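Guided Walking Holidays and the Shorter Booking Window

2 July 2022

Readers of this blog will be aware that I have long maintained an interest in the way walking holidays are sold, and in particular in how far ahead they are booked. Recent conversations with two operators suggest that the established pattern is changing.

Kistley, which arranges guided hikes for small groups, previously received most of its summer reservations by the end of March. Its bookings manager, Ngozi Bashir, informs me that a considerable share now arrives within 13 days of departure. Groups remain limited to seven guests, and late inquiries are therefore frequently declined.
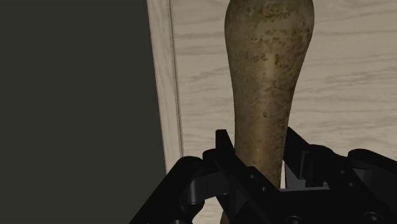 Wumow, a smaller company offering lodge-based tours, has responded differently. It holds back five places on each departure until the final two weeks and charges the same rate for them. Ulises Cárdenas, who oversees the program, reports that these places are generally filled by travelers who have already walked with the company.

I would advise prospective guests to consider the cancellation terms carefully before making a late reservation. Deposits on such bookings are commonly nonrefundable, and travel insurance purchased shortly before departure may exclude certain claims. Guests should also confirm that luggage transfers are included, as these are often arranged separately.

My own plans for the autumn include the Cinder route, a lodge-to-lodge walk with nearly 3000 feet of ascent on its second day. I have reserved my place with Kistley and will publish an account of the accommodations and guiding upon my return.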